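Workshop notebook, Statitz studio theater, Sat 5 December

Second reading of the harbor play, acts one and two. Five actors at the table, scripts in the new version.

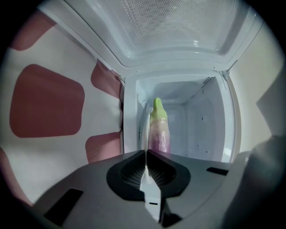 Gorazd Radulović thinks the second act starts too late. He would cut the whole letter and go directly to the quarrel of the sisters, and he said the audience will understand who the father was from the way they fight. I wrote this down but I am not convinced. Without the letter, Špela has no reason to stay in the house until the morning.

What we tried: first the act with the full letter, then with only its last four lines. The short version is better in rhythm. Vesna found a good pause before the signature and we keep it. The quarrel came too loud both times. Next time they sit and are not allowed to stand up before "you sold the boat".

Hall. Kadlec has 80 seats if we use the side bench. Vasilis wants to ask for Murent again, with its 300 seats, but I remember August, when we played there for a half-empty room and the actors had to push their voices. My preference is Kadlec, four evenings. Fadwa will ask about the price and about getting in one day earlier for the lights.

Money. The grant pays 1000 for the set and costumes together. The cloth for the sail is 596, so for the costumes remains very little. To discuss with Fadwa: can we paint old sheets? The color should be more grey than white.

Open questions
- Who reads the radio voice? Recorded or live from behind the wall?
- The title. "Flinen" is short, but outside of the region people do not know it is an island.
- Page 31, the joke about the priest. Two people laughed, three did not understand it. I will write it again.

Next reading: act three only, with the short letter before it. Gorazd brings his own cut on paper and we read that too.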